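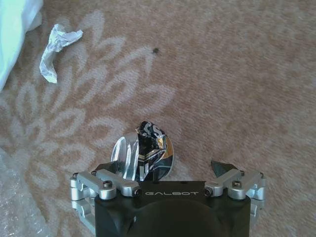
## 08/03/2026 – royalty statement matching, Fidano catalog

Sunday session, quiet building, got way more done than I planned. The job was matching the Sivow payout statement against our own track list for the Fidano catalog, and I finally have a script that gets through the whole thing without choking on the accented titles!

First pass: 1080 lines in the statement, 17 with no match on our side. I went through those by hand (two coffees). Most were old recording codes from before the Vulville EP got remastered, so the plays are still landing on the old versions. Easy fix, I just added an alias table. It lives in the same folder as the script, please don't sort it alphabetically, the order matters.

That left 7 I couldn't place. They all have the label down as Siriwardena, and the songwriter splits are blank. My guess is they came over in the catalog transfer and the split sheets never did, but I haven't found the transfer paperwork so that's only a guess. Parked them in the "unclaimed" tab for now.

Other stuff I noticed:

- The statement rounds per line and we round at the end. The totals are off by pennies and I spent most of an hour chasing a bug that wasn't there. Grr.
- Live versions and studio versions share a title in 2 places. Match on code first, title second, never the other way around.
- Family plan plays are on their own rows now. I'd been adding them in twice – my fault, fixed, and the numbers from my last entry are too high because of it. Don't use them.

I also tried matching on track length as a backup and it's not great. Radio edits throw it off, and a fade-out can be a few seconds longer depending on who delivered the file. Left the code in but switched off.

Next: write to the distributor for the missing split sheets, rerun the older statements with the alias table, and get the unclaimed tab cleared before the May statement comes in.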